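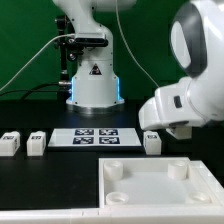
固定相机和腕部相机,对准插孔时应该相信哪一个?顺便请教手指的长度

分类:机械臂与夹爪 / 视觉标定
标签:手眼标定、方形标签、夹爪手指、插入

Paora Hapeta

各位好。中文是我的第二语言,我尽量写得清楚。如果哪个专业词用得不对,请你们直接纠正我,我不会不高兴。

我在 Tuhiwai 工作室做一个比较测试。工作的内容是:机械臂抓住一个贴着方形标签的白色方块,把它送到托盘里的圆柱座上面,然后慢慢放下去。桌上还有一块白色平板,平板上有四个方形标签,我用它来确定桌面的坐标系。

我们要比较两样东西。第一样是相机:一个固定在工作区旁边,一个装在手腕上。第二样是夹爪的手指:一种是夹爪原来带的短手指,另一种是 Skestum 做的加长手指。控制器从头到尾是同一个,Rerko,标定用的程序是 Verno。我没有改过控制器的速度和加速度,只把最后一段下降设得很慢。

现在说困难的地方。

每一种组合我做 24 次。用固定相机的时候,方块在桌面上的位置很稳定,我拿尺子去检查,误差都可以接受。但是抓起来以后,送到托盘上方,误差就变大,最多有 2 毫米。圆柱座的口对我们的方块来说很紧,2 毫米已经放不进去了,底部会碰到边,然后控制器报告受力过大,手臂停止。

用腕部相机的时候,情况相反。远的时候它给出的位置一直在跳,近的时候很准。可是近到一定的程度,标签就看不完整,Verno 会丢掉这一帧,于是最后一小段路我等于是闭着眼睛走的。

我一共保存了 2,908 帧,两个相机都有。我看了很多遍,还是不能决定误差是从哪里来的。我想到的可能有下面这些,请大家看看我的想法对不对:

手眼标定本身有误差。我标定的时候,手臂的姿态变化可能不够多,大部分是平移,旋转很少。

方块在手指中间转动了一点。加长手指的时候我觉得这个现象更明显,可是我没有好的办法去测量它。

标签贴得不正。标签是我自己打印、自己剪、自己贴的,贴的时候用的是眼睛。

还有一件事让我犹豫。固定相机看托盘的时候,夹爪的身体常常在前面,标签板的右边会被遮住一部分。手臂越靠近托盘,遮得越多。

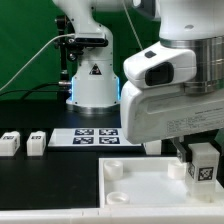 所以我不知道,在下降之前我应该使用手臂抬高时得到的桌面坐标,把它保存下来一直用,还是应该每一帧都重新计算。我现在的程序是每一帧都重新计算,写的时候我以为越新的数据越好。

我的具体疑问有三个。如果只能选一个相机,你们会选哪一个?如果两个都用,应该在什么高度从固定相机换到腕部相机?加长的手指值不值得保留?它有一个明显的好处,手指伸得更下面,夹爪的身体就不容易碰到托盘的边。

另外我想问得小一点:标签边上要不要留白边?我现在留得很窄,有几张剪得太靠近黑色的部分了。

谢谢你们花时间读完。

补充(同一天晚上):有人私信问我光线。房间里的灯没有变过,背景是绿色的布景,桌面是黑色的。曝光我用的是固定值,没有开自动曝光。还有人问托盘有没有固定。托盘用双面胶固定在桌上,我推过,它不动。

半颗螺丝

选腕部相机。固定的那个拆掉就好了,留着麻烦。

手指换回短的。加长的东西都会软,这个没有办法。

标签去文具店打印,别用喷墨。

 Paora Hapeta 回复 半颗螺丝:
 谢谢你的意见。不过如果拆掉固定相机,方块在桌上的位置我从哪里知道呢?腕部相机在初始姿态时看不到所有的方块。

 半颗螺丝 回复 Paora Hapeta:
 先让手臂转一圈扫一遍,记下来。方块自己又不会跑。

 Paora Hapeta 回复 半颗螺丝:
 明白了。这样每次要多花一些时间,但是我可以试一试。

南窗调机笔记

你的描述很完整,我按照你写的顺序来说。先讲结论:两个相机都留,分工不一样;桌面坐标要保存下来,不要每一帧重算;手指先别急着换,要先把“方块在手里转了多少”量出来。

一、桌面坐标系

标签板和桌子之间没有相对运动,固定相机和桌子之间按理说也没有。那么这两者的关系就是一个常数,你每一帧重算一次,等于每一帧给这个常数加一次噪声。四个标签全部看得见的时候,噪声很小。遮住一两个以后,剩下的标签都在一边,算出来的平面会有一点倾斜。倾斜一点点,在标签板上看不出什么,到了托盘那一头就被放大了。你说误差在托盘上方变大,我第一个怀疑的就是这里。

做法很简单。手臂先退到一个完全不遮挡的姿态,连续采一组帧,取中位数,存成文件。之后整个测试都读这个文件。每换一组组合之前再采一次,和旧的比较,如果差得多,说明有人碰过相机支架或者板子。

顺便说,请你检查相机支架上的每一个旋钮。关节式的支架最容易出这种问题,拧紧的时候觉得很紧,过一晚上就垂下来一点点。我自己会在关节处用铅笔画一条线,第二天看线有没有错开。电缆也要管好,别让它拉着相机,最好在靠近相机的地方先固定一次。

二、手眼标定

你自己已经说到了,旋转太少。平移再多也不能代替旋转。请让手腕绕至少两个不平行的轴转动,角度大一些,每个姿态停稳以后再拍。停稳的意思是,控制器报告到位以后再等一会儿,机械臂到位时末端还会有小的抖动,腕部相机对这个很敏感。

标定完了要做一个独立的检查。在桌上选一个没有参加标定的标签,从好几个方向去看它,把每次算出来的位置都换到基座坐标系里。如果这些点聚成一小团,标定是好的。如果它们随着手腕的方向排成一条弧,那就是旋转部分还有误差,回去重做。这一步花不了多久,但是很多人跳过去了,后面再怎么调都找不到原因。

三、方块在手里的转动

这个可以量,而且你已经有工具了。方块侧面贴着标签,手臂提起来以后,先别去托盘,去一个固定的检查姿态,让固定相机能正面看到方块的标签。这时候你知道夹爪在哪里(从关节角算),也知道方块在哪里(从标签算),两者相减就是方块在手里的姿态。每一次抓取都记录这个值。

24 次够不够?看平均值勉强够,看分布就少了一点。不过你先做 24 次看看,如果短手指和加长手指差得很明显,就不用再多做。

量出来以后有两种处理方法。如果每次的偏差差不多,那是系统误差,加一个固定的补偿就行。如果每次都不一样,补偿没有用,那就要么换手指的接触面,要么每次抓完都去检查姿态看一眼,按照当次的结果修正。我个人会直接用后一种,反正程序已经写好了,多看一眼也就多走一段路。

四、什么时候换相机

我不建议按照固定的高度来换。可以看标签在腕部相机画面里有多大,还有四个角是不是都在画面里面。四个角都在、尺寸也够大,就相信腕部相机。有一个角靠近画面的边了,就停止更新,把最后一次好的结果锁住,剩下的一段靠控制器走直线。

你说最后一小段路是闭着眼睛走的,这个很正常,大家都是这样。关键在于闭眼之前的那一次结果要可靠。让手臂在标签快要看不完整之前停一下,连续采几帧,平均以后再往下走。你现在大概是一边走一边看,Verno 丢掉那一帧之前的最后一帧,往往就是最模糊的一帧。

如果方块的标签贴得比较低,手臂下去以后就更容易出画面。可以把标签往上挪一点,但是挪了以后偏移量要重新量,不要用旧的数字。

五、加长手指

我的意见和楼上不完全一样。手指加长以后刚性会下降,这是对的。但是你的托盘有边,短手指有没有空间下去,要先量一下。你可以在关闭夹爪的时候把夹持力分两次加:第一次轻轻碰到,停一下,再加到需要的力。这样方块有机会自己靠平,转动会小一些。还有,看一下两根手指是不是平行的。装加长手指的时候,两颗螺丝拧的先后不同,手指会歪。先都拧到刚刚接触,夹一块平的东西,再交替拧紧。

六、白边

白边一定要留,而且最好不要少于标签里面一个小格子的宽度。白边太窄的时候,检测程序找不到稳定的外轮廓,特别是标签贴在黑色的东西旁边。你的方块是白色的,会帮一点忙,可是边缘如果有阴影,还是会把角点拉偏。剪得太近的那几张,请重新打印。

 Paora Hapeta 回复 南窗调机笔记:
 非常感谢,我要把你的回复打印出来。有一个地方我想确认:“在检查姿态让固定相机正面看到标签”,正面要多正?如果角度偏一点可以吗?

 南窗调机笔记 回复 Paora Hapeta:
 不用完全正。完全正对着反而不太好,平面标签在正对的时候,倾斜角度的估计不稳定,有时会在两个解之间跳。稍微偏一点,斜着看,结果更稳。我前面写“正面”写得不准确,意思是那一面要朝着相机,别从侧边擦过去。

 Paora Hapeta 回复 南窗调机笔记:
 懂了。我看过有些帧里姿态会突然翻一下,再翻回来,我以为是程序的错误。

老徐不修电视

补充一点跟机械有关的,前面两位都没怎么说。

视觉再准,最后那一下也要靠顺应。你的孔紧,就别指望位置控制能每次都进去。Rerko 那边如果可以设下降方向的力上限,把它设低,碰到边以后不要报错停机,改成在水平面上走一个很小的螺旋,边走边轻轻往下压。掉进去的时候高度会突然变小,程序看到这个就可以停螺旋了。

螺旋的步距要比孔的间隙小,不然会跨过去。速度要慢,急什么呢。

再有就是看孔口有没有倒角。打印件的孔口常常有一圈毛边,拿刀刮一下,比调半天参数有用。方块底下要插进去的那一段也是,四周摸一遍。

我还想问一句,你用腕部相机看别的位置了吗?有时候光看托盘找不出毛病,换一个零件配合的地方看看,能看出相机到底歪不歪。

 Paora Hapeta 回复 老徐不修电视:
 谢谢。倒角我检查了,有两个孔口确实有毛边,我已经用小刀修过。力上限的设置我在菜单里找到了,螺旋的动作要自己写。

 关于别的位置,我看了方块上方的杆和环,贴一张在下面。
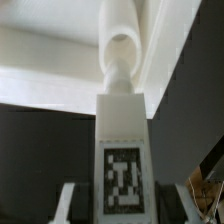 腕部相机的画面:方块顶上的短杆穿过白色的环,两根手指在方块两侧,还没有碰到它。

 老徐不修电视 回复 Paora Hapeta:
 这种位置挺好用的。你在画面里给杆的中心画一条竖线,再给标签的中线画一条,两条线差多少记下来。然后手腕转半圈再来一次(转得开的话)。两次差得一样、方向相反,那多半是相机装歪了;两次的差都跟着方块走,就去怪标签。

 Paora Hapeta 回复 老徐不修电视:
 这个办法我喜欢,不需要新的设备。手腕转半圈的时候电缆可能不够长,我先试转四分之一圈。

 老徐不修电视 回复 Paora Hapeta:
 四分之一也行,算的时候别忘了把方向换过来。

Paora Hapeta(原帖作者的更新)

我把做过的事情写在这里,也许以后有人遇到一样的困难。

桌面坐标我改成保存一次、一直使用。只改这一个地方,托盘上方的误差就小了很多,固定相机和短手指的组合已经多数可以放进去。支架的旋钮里有一个是松的,我拧紧了,也画了铅笔线。

手眼标定我重新做了,这一次加了很多旋转。用没有参加标定的标签去检查,以前的点真的排成一条弧,现在是一小团。

方块在手里的转动,我还只做完了短手指的部分。每次的偏差方向一样,大小也接近,所以我先用固定的补偿。加长手指的 24 次还没有做完,手指我按照南窗说的顺序重新装过一遍,装之前两根的确不平行。

白边我重新打印了,现在比一个小格子宽一点。

转四分之一圈的测试电缆刚好够。结果有一点奇怪,差值一部分跟着相机,一部分跟着方块,所以也许相机和标签都有一点歪。我打算先把标签重贴,用一个小的定位框来贴,再测一次。

螺旋下降还在写。有一个小问题我没有解决:Rerko 在力上限触发以后,要等一会儿才接受新的运动指令,螺旋的开头总是停顿一下。如果有人用过同样的控制器,知道这个等待时间在哪里改,请告诉我。

 半颗螺丝 回复 Paora Hapeta:
 看一下是不是开了触发后自动回退。关掉可能就不等了,我没用过你这个型号,你试了再说。

 Paora Hapeta 回复 半颗螺丝:
 是开着的。我明天早上关掉它再试。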